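Vusovby Race Glasses by Pindix

Home > At the Track > Binoculars and Field Glasses > Vusovby

In stock. Ships with case, neck strap, wrist loop and cleaning cloth.

If you have ever spent an afternoon at the rail with a pair of big, heavy birding binoculars hanging off your neck, you will already have some idea why we are so fond of the Vusovby. It is a small, light race glass made for following a field of horses from the gate to the wire, and it has been a favorite in our shop ever since the first box came in from Pindix (we opened it at lunch and did very little work for the rest of the day). We have now sent out more than 2000 pairs, to racegoers, to owners, to people who just like to sit high up in the stands with a program and a cup of coffee, and the letters we get back are a real pleasure to read.

The first thing people ask about is the power, so let's get to it. The Vusovby is a four-power glass. We know that sounds low if you have been shopping for binoculars anywhere else! But a racehorse covers a lot of ground in a hurry, and with a strong glass you tend to find yourself looking at one horse's neck and a great deal of fence. Four power keeps the whole bunch in view on the backstretch, so you can see your horse and also the one coming up on the outside, and your hands can shake a bit with excitement without the picture jumping all over the place.

It weighs 417 grams without the strap. You can hold it up through a long race and a slow photo finish and still have the arms for clapping.
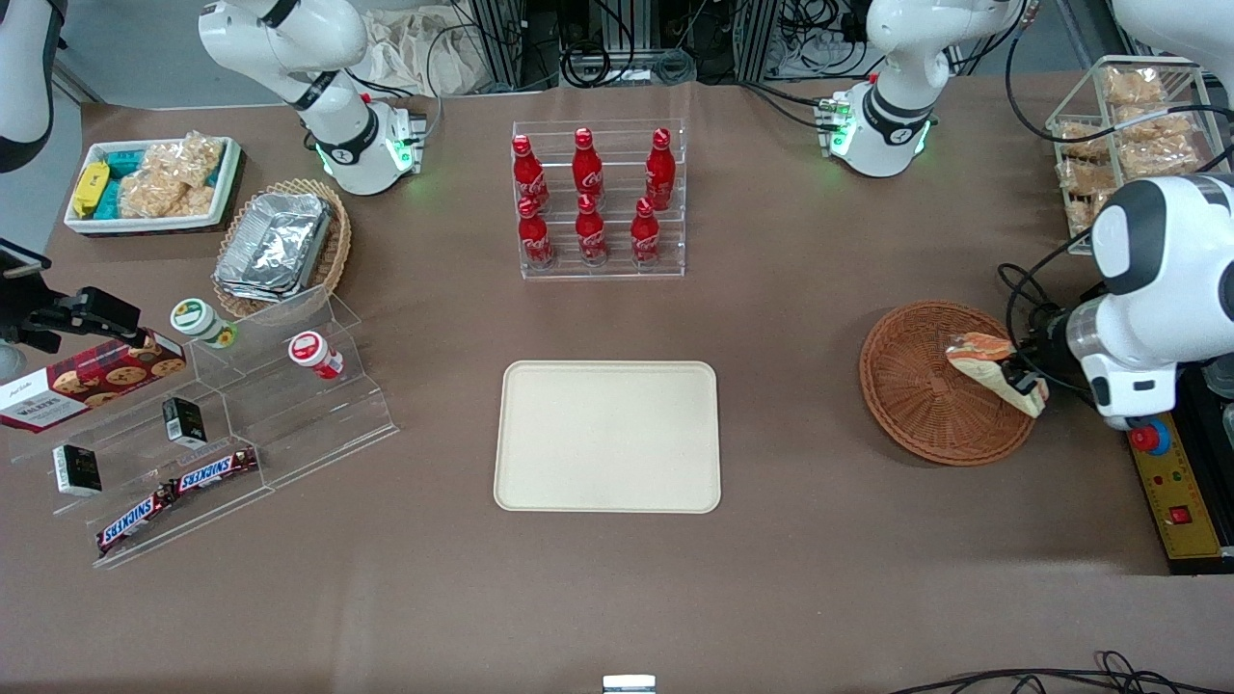
Color matters more in a race glass than in almost any other kind, and Pindix has done lovely work on the coatings here. At a distance you pick out your jockey by the silks long before you can read a saddlecloth, and a cheap lens will turn maroon, orange and scarlet into the same muddy brown by the time the horses reach the far turn. What you want is a red that stays red, as plain to the eye as those Coca-Cola bottles in their clear rack at the back of the table, with the colors next to it kept separate and clean. The Vusovby does that very well, even on the gray, drizzly kind of October afternoon when half the field is splashed with mud and the cap is all you have to go by.

Focusing is by a center wheel with wide, deep ridges, and you can turn it with gloves on. There is a second, smaller adjustment on the right eyepiece for people whose eyes don't match (most of us, as we get on in years). Set it once at the start of the day while you are looking at the tote board, and then leave it alone and use only the big wheel. The wheel on a brand-new pair is a little stiff. It loosens up nicely after a meeting or two, so please don't put oil on it, as we have had a few come back that way and it is a sad mess to clean.

Eyeglass wearers should fold the rubber eyecups down. Everyone else can leave them up, and they do a good job of keeping out low sun from the side when the last races go off around 5... well, whenever your track runs them.

The case is made for us by Jitaru, and it is a good one, with a soft lining, a flap that closes without a loud snap, and a flat pocket on the back that takes a folded program and a pencil. It comes in brown or dark green. The standard neck strap is perfectly fine, but if you like to wear your glasses all day you may want to add the wider Ridton strap, sold separately, which spreads the weight and doesn't rub on a shirt collar.

Please note that the Vusovby is splash resistant and will put up with an ordinary shower, but it isn't meant to be dropped in a puddle or rinsed under the tap. Let it air out overnight with the case open if you have been caught in the rain. Brush off grit before you wipe the lenses, and use the cloth in the box in place of your tie.

Details

Power: 4
Weight: 417 grams, without strap
Focus: center wheel, with right eyepiece adjustment
Eyecups: fold-down rubber
Case: Jitaru, brown or dark green
Guarantee: 18 months, parts and labor

Ordering and returns

Choose your case color before adding to the cart. If you forget, we will send brown. Glasses can be returned unused in the original box, and we are happy to swap a case if the green turns out darker than you had hoped (it is quite dark). For repairs under the guarantee, write to us first and we will send you a label and a padded box.

Goes well with: Ridton wide neck strap, Jitaru program cover, Pindix lens brush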